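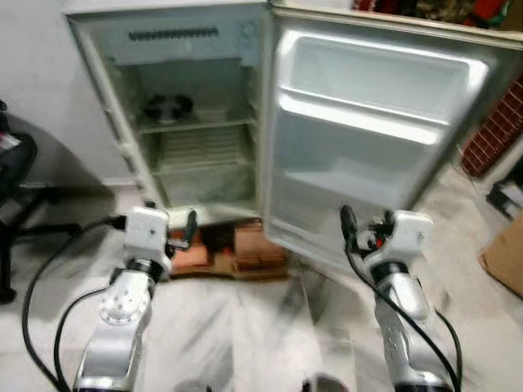
Fridge with the door open, wire shelf in the middle.

Why the Cornier and Stöcker merger question failed in one ward and passed in the other
Project report, State and Local Government

I picked this topic because I grew up in Zumbridge and I remember the yard signs. If you're not from there, the town is split into wards, and the two on the river side are Cornier and Stöcker. The council wanted to fold them into one ward with one seat. It went to the voters as Question 2, and it needed a yes from both wards separately. Stöcker said yes. Cornier said no, so the whole thing died, and people are still mad (my aunt included).

My original plan was to explain the result using income and age, like the articles we read in the first month. That fell apart pretty fast. The two wards look almost the same on paper! Same kind of houses, same school, and half the families have cousins across the line. So I had to start over in October and look at how the question was talked about instead.

What I read

I went through the council minutes, the letters page of the local paper, and every mailer I could get my hands on. My neighbor had kept a whole shoebox of them, which saved me. I also put out a short survey using Fodia, the free form site the department has an account with. I was hoping for a lot more answers than I got, and most of the ones that came in were from Stöcker, so I only use the survey for quotes and I don't draw any percentages from it. I know that's a weakness. My draft had a pie chart and it got taken out, for good reason. 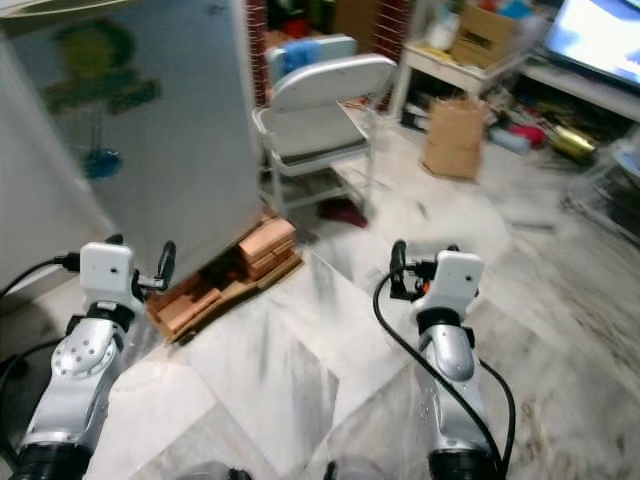 Two robot arms over the marble-patterned floor.

What the mailers said

The yes side sent the same mailer to both wards. It was all about saving money: one seat, one set of office hours, one ward budget. It's a fine mailer, but it reads like it was written for people who already go to council meetings.

The no side did something smarter, in my opinion. They barely spent anything in Stöcker and put nearly everything into Cornier, and their mailer there was about the ward fund. Each ward gets $1,000 a year for small stuff like benches and the summer block party. Under the merger there would have been a single fund, and the text of the question never said whether it would be doubled. I went back and forth on this and I'm pretty sure it was an oversight. The minutes show the council talking about sidewalks for most of an evening and the fund for maybe a page.

But in Cornier the block party is a big deal – bigger than the council understood – and the letters page fills up with it from September on. One letter just asks who gets the grill. Stöcker stopped having a block party years ago, so over there the fund never came up at all.

Who showed up

I also looked at turnout, although the town only publishes it by polling place and not by street. Cornier votes at the firehouse, Stöcker at the library. The firehouse had a line at 7 a.m. according to the paper, and the library didn't get busy until the evening. I don't want to make too much of this. It rained in the afternoon, and the library also has bad parking, which I can confirm personally.

What I'd say is that the no voters in Cornier had a specific thing they were afraid of losing, and the yes voters in Stöcker had a general idea they kind of liked. It fits with the loss aversion reading from class, but I'd want a second case before I put my name on that as a theory. The county has had other ward questions and I ran out of time to get those records (the clerk's office wants requests in writing and is only open mornings).

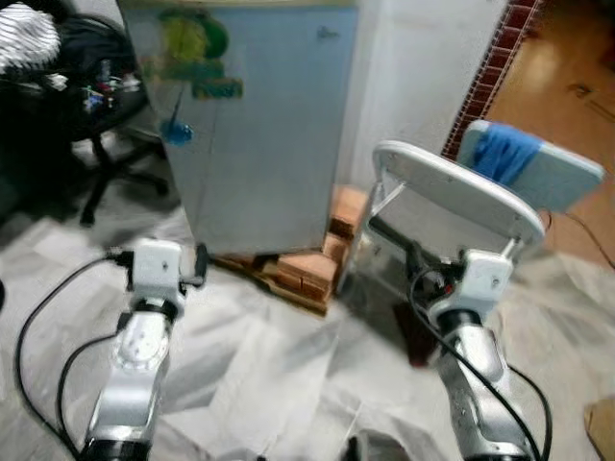

Robot arms near the corner of the room.

A reader's comment on the posted draft said that I was giving the block party way too much credit. Cornier has voted no on nearly everything the council has put up, the comment went on, going back to the library bond, and somebody should check whether the same streets just vote no out of habit.

I think that's a fair point and I tried to follow it up. The library bond did lose in Cornier. So did the change to the trash contract. The parks question passed there, though, and by a comfortable margin, so habit can't be the full story. My guess now is that the ward is suspicious of the council to begin with and the fund gave people something solid to point at. I rewrote the turnout section a little after that comment, and I took out a sentence that called the mailer "decisive."

Still missing from this report: the old ward maps, which the town hall says are in storage, and anything from the council members themselves. I wrote to both ward offices in November. Stöcker's sent me a PDF of the budget and Cornier's hasn't written back yet.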